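Plunley district — sidewalk and crossing inspection checklist
Section 4: walking surfaces, curbs and road markings
Round: March. Length walked: 2,388 feet, Wellow side only.

4.1 Trip edges between slabs. PASS. No lip above the repair limit. Joints to be raked and refilled at the next round.
4.2 Change of surface, paving to concrete. PASS. Check again after frost.
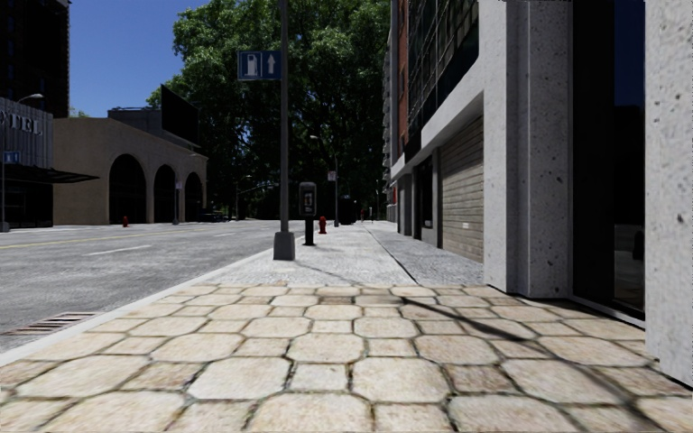
4.3 Drain covers. FAIL. One cover rocks under foot load. Reseat and bolt. Work order sent to Dow.
4.4 Tree roots. PASS. Root barrier holding — no new lift since the last round.
4.5 Utility patches. COMMENT. Two patches have settled. Fill with cold mix until the permanent repair is scheduled.
4.6 Crossing paint, wear. COMMENT. Still readable in daylight. Night reading not taken; the meter was out for calibration. Repaint allowance is $2,000 for the section. 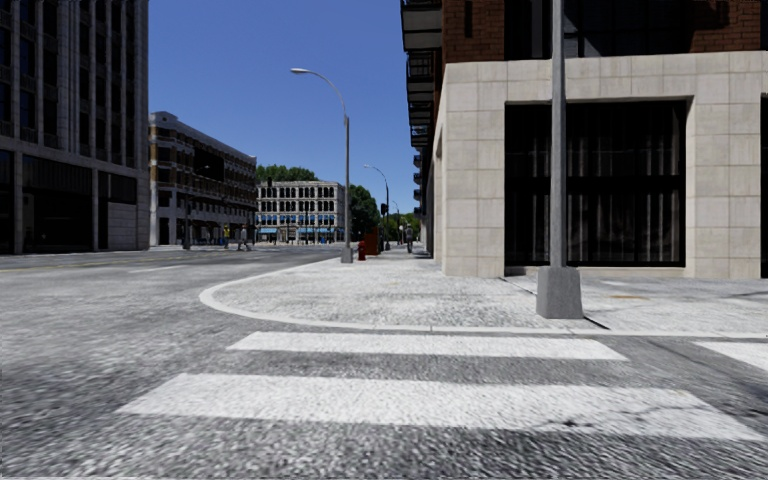 Drandavau: A daylight pass should not close item 4.6. Most of the complaints we get are about wet evenings, and the paint has to be checked then. Please leave it open until the meter is back.

Item 4.6 left open as requested. Night reading to be taken after 9 p.m., dry and wet.

4.7 Sight lines at corners. PASS. Hedge at the Wellow end cut back.
4.8 Pole bases and access doors. PASS. Doors locked, no exposed wiring.
4.9 Curb face. PASS. Next full check after 300 feet of gutter work is complete.

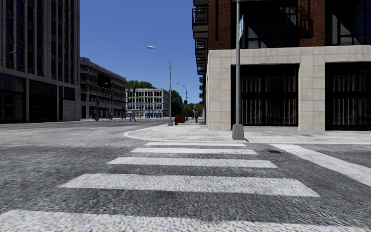

Item 4.6: crossing stripes at the corner, paint slightly worn.

4.10 Temporary signs. N/A this round.
Open items: 4.3, 4.5, 4.6.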